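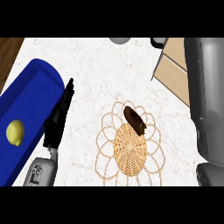 **Notes, slot 7 – "Who checked the checklist?"**

Thank Graziella Negri for the intro. Skip the bio.

- Start with the claim: "validated in simulation." Ask the room what it means. Wait. People will look at their shoes.
- Two arms, one marble counter, a lemon in a blue tray. Fine as a test setup. My trouble is with the sentence written under it in the report.
- The Plesta guideline asks for 48 trials per task. Why 48? I wrote to Jostthorpe and got a very polite reply with no answer in it.
- Nusov logged 3633 simulated runs. Big number – but how many different starting layouts? If they can't say, don't be impressed.
- Rule I'd keep: write down the pass condition before the first run. "In the tray" needs a definition. Touching the rim, does that count?
- Rule I'd drop: the annual self-audit. (Henrike Hollmann will object. Let her, she has the Rathjen data.)
- Idle arm: does clearance get scored while the other one works? Most protocols I've read say nothing.

If short on time, cut the audit part and go to questions. Mic for the back rows.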